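Which Gripper Grabs Best?

Ever try to pick up a pillow with two fingers? Just two. Go on, try it. Tricky, right — it's squishy and the cover slides around.

Robots have the same problem. So Giuliana Grajales and Hortensia Cusi at Wirholm test grippers on soft stuff. Pillows, sheets, all of it. One kind you hold in your hand. Another is a clamp on a robot arm. Same bed, same blue cloth things.

They planned 700 tries. Got to 692. (Lunch.)

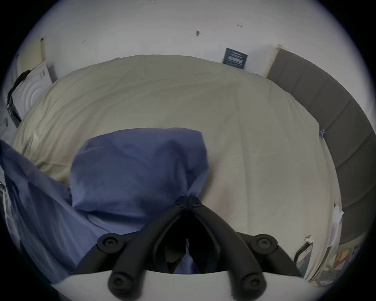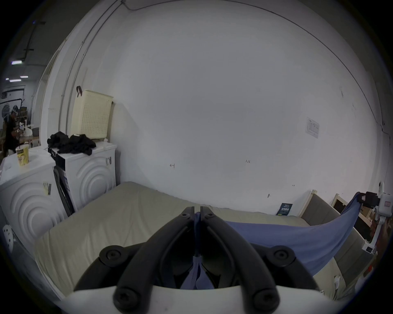
Two black fingers, pinching something blue over the bed.

So which is better? Depends on the job! A hand-held one goes wherever your hand goes, so its quick to try new ideas. An arm can do the same move over and over and it never gets bored. But somebody has to tell it where to go first.

Your turn. Get a sock and two spoons. Lift the sock ten times, then swap the spoons for clothes pins. Wich one drops it more? Write it down — thats what testers do.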